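The Drawer, the Desk and the Black Mesh Cup

April 16, 2018

I have been meaning to sort out my desk since December, when I put a mug of tea down on what I took to be a flat surface and was in fact a stapler. The tea went into the drawer. I shut the drawer. This is how I deal with most things, and it served me well until last week, when I needed a stamp.

The stamps had become one stamp, a sort of brick. Underneath it was everything I have ever been handed in a bank, a hotel or a conference with the word 'synergy' on the lanyard. So I took the drawer out, carried it to the kitchen floor and tipped it over, and that was my evening gone.

Most of it was pens. I hadn't thought of myself as a person with a lot of pens, as I can never find one when the phone rings. I counted them, partly out of curiosity and partly to put off doing anything about them. There were 206. I own one pair of hands and write perhaps a shopping list and a birthday card in a normal week.

I rang my friend Lorena Escobar, who is good at throwing things away, and told her the number. There was a silence. Then she asked how many of them worked, and I had to admit that I had no idea, and she said she would stay on the line while I found out. I have had warmer conversations with the tax office.

The method, should you want to try it at home, is to scribble on the back of an envelope until either ink appears or you lose heart. You give each pen a fair go. You do not breathe on it, run it under the hot tap or hold it over a candle, all of which I did until I was told off. By the end I had 100 on the dead pile exactly, a figure so round that Lorena accused me of fiddling it. I may have been a bit hasty with the last one, a green thing from Solanki, the carpet people in Dornville, which sold me a stair runner that never did fit.

That still left 106 living pens, and nobody's desk wants 106 pens. The highlighters were the hardest. I haven't highlighted anything since my exams, and I can't say it helped then, but they're such cheerful colours. Two stayed, on the grounds that they might get lonely. The fountain pen my uncle gave me also stayed, though it leaks and I'm frightened of it. A carrier bag of perfectly decent biros went to the school at the end of the road, where the secretary looked into the bag and then at me with what I decided was gratitude.

Then there was the question of where to put the survivors. The drawer was out, having been tried. I used to keep pens in a jam jar, which always smelt faintly of plum, and before that in a china boot. Lorena sent me a link to something called the Tuden, a desk tidy with compartments for things I don't own, such as paperclips sorted by size. Grondness, my local shop for everything from mop heads to sympathy cards, had a wooden one with a little clock in it. The clock was stuck at ten to four. I stood there for longer than I'd like to say, feeling that it understood me.
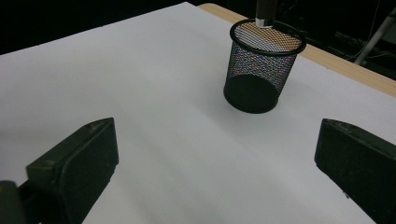 Pen pots are a dull subject until you have to choose one, and then you find you have views. Mine is that a pot should be round, plain and open at the top, so that you can drop a pen in without looking and go back to what you were doing. I want a proper solid base, too, as I've had enough of ink finding its way on to the table. Black mesh with a thick rim is about as ordinary as office supplies get, and I have come round to it completely. You see it in every dentist's reception in the country, but stand one on white paper in a decent light and the mesh goes all speckled with red and blue and yellow, which the china boot never managed.

I've set a limit, of course. Whatever fits in the pot without forcing may stay, and anything new that comes into the house means something else has to go. Lorena thinks I'll last a fortnight. I have already been to the building society since then and came home with a pen in my pocket that I don't remember picking up. It's a nice one, with a clicky top, and for the time being it's living in the fruit bowl.

The drawer is back in the desk, washed, and has nothing in it except the stamps, which I'm still hoping to steam apart. If anyone has done this successfully, please leave a comment. They're second class, so don't go to any trouble.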